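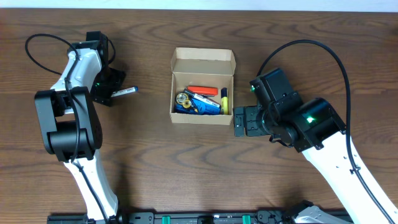

Abro hilo sobre la famosa «caja única» para el material de escritorio, que llevo desde enero oyendo maravillas y no me las creo.

La teoría, según el curso de orden que nos mandaron en el trabajo: coges una caja de cartón pequeña, con tapa, metes dentro todo lo que anda suelto por la mesa y se acabó el problema. Rotuladores, subrayadores, piezas sueltas, todo junto.

Mi pega es bastante simple. Eso es un cajón desastre con tapa. El marcador blanco cruzado encima de lo azul, el subrayador amarillo de pie contra la pared porque tumbado ya no se pone, y las cosas redondas en la esquina. ¿Esto está ordenado?

La mesa sí queda casi despejada alrededor, eso lo concedo. Se ve la madera, que en mi casa es noticia.

Pero el curso (Stollitz, se llama, 30 euros que pagó la empresa, menos mal) mide el éxito por cómo queda la mesa. De cuánto tardas luego en encontrar algo no dice ni una palabra.

Lo probé en casa. El primer día, estupendo. A los 7 días ya estaba volcando la caja entera para sacar una goma. Y al volcarla, claro, otra vez todo por la mesa y vuelta a empezar.

Anika Doucet me contesta por privado que el fallo es mío, que hay que meter las cosas «con intención». No sé qué intención se le pone a un subrayador. Si alguien lo sabe, que me lo explique.

Lo que veo siempre es lo mismo: lo grande y plano acaba al fondo de pie o tumbado contra la pared, los bolis en diagonal donde caigan, y lo pequeño se cuela hacia abajo. Lo pequeño es justo lo que luego buscas.

Me dicen también que compre separadores. Los de Curnstead, por lo visto, son buenísimos. O sea, que la solución barata de la caja de cartón necesita un accesorio que cuesta más que la caja. Ya.

Vy Diệp lo hace con 2 cajas, una para lo que escribe y otra para lo demás. Esto me parece más sensato, aunque «lo demás» es una categoría sospechosa. En la mía, lo demás sería el 100 por cien de lo que pierdo.

Otra cosa: la tapa. ¿Para qué? O la tienes abierta todo el día, doblada hacia atrás y comiéndose sitio en la mesa, o la cierras y te olvidas de lo que hay dentro. Yo en marzo compré subrayadores teniendo la caja llena.

A favor, por no ser injusto: para trasladar cosas de una habitación a otra funciona. Para guardar lo de los críos antes de cenar, también. La cierras, la subes a la estantería y a poner los platos.

Como sistema para trabajar a diario, no me convence. Me sigue yendo mejor el bote de toda la vida para lo que escribe y un platito para lo pequeño — feo, sí, pero lo veo todo de un vistazo.

Huệ Mạch pregunta si el cartón aguanta. La mía tiene ya las solapas de los lados blandas de tanto abrir y cerrar. No le doy mucho más.

Sigo aceptando argumentos. Los de «a mí me ha cambiado la vida», con foto de la caja al mes de uso, por favor.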